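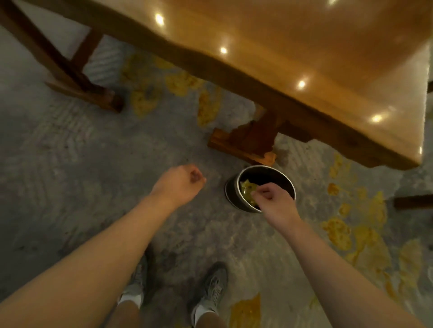 The live-edge table at Ondside, on its trestle base. The yellow patches are part of the carpet's design.

Rasa Eglītis bought the table in July, before she had chosen anything else for the meeting room at Ondside. She wanted wood with some color in it – the old top was white and showed every pen mark.

The edge has a slight wave and a darker rim. Underneath, the base is dark brown, and the feet are heavy enough that moving it takes planning. "We moved it once, 11 feet, and that was plenty," she says.

The gray carpet came later, from Karura. Justinas Bite, who runs the office, vacuums under the trestles himself and wipes the top with a damp cloth every evening.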